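The soup suppers are coming back to the Plovar community kitchen, and if you have missed them half as much as we have, you'll be glad to know that the first one is set for the first Friday in November, with doors open at 4 and the soup ready whenever it's ready (you know how we are).

Dede Issahaku, who started the whole thing with one borrowed stockpot, is cooking again, and she has already settled on lentil for the first evening and leek and potato for the one after that. There will be bread from Vishwakarma Bakery, as there was last year, and a pan of something sweet if anyone feels moved to bring one!

The kitchen has had a good going-over in the meantime. The long white table got a thorough scrub, and the white pots with the clear glass lids will be doing the work this season. Those lids are a real pleasure to anyone who remembers lifting the old ones every few minutes just to see how the onions were coming along, and letting all the steam out each time. There is room for 16 at a sitting, so please put your name on the sheet by the door if you'd like the early one, and come along for the second sitting if you don't mind eating a bit later.

Bowls are still the thing we run short of. Last season we ladled out 500 servings, and a fair number of our bowls went home with people, which we take as a compliment, but we would dearly love to see them again. Leave them on the shelf in the hallway any morning, no questions asked.

Anyone who can chop vegetables is welcome from 15 minutes before opening, or earlier if you like a chat while you work.

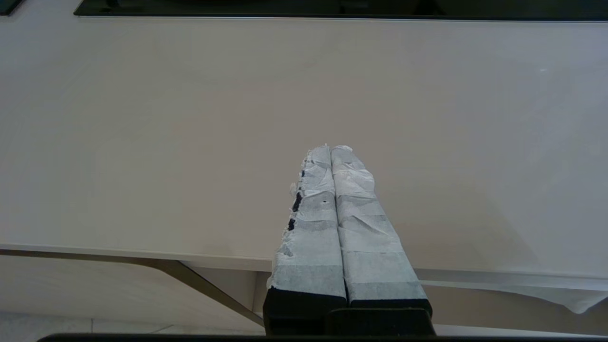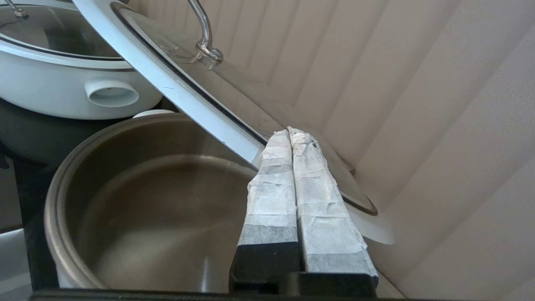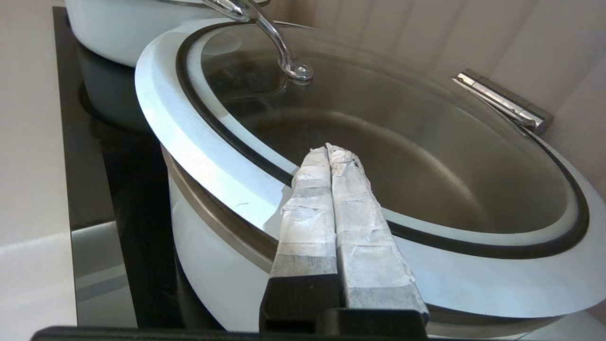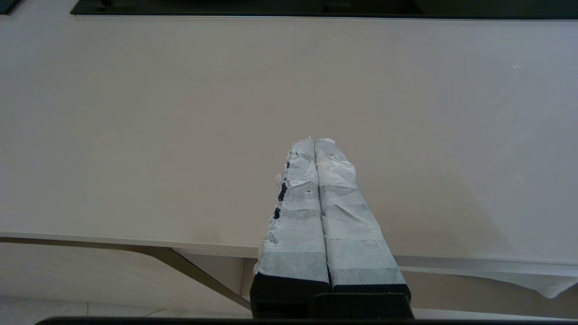

*Keisha Greenberg*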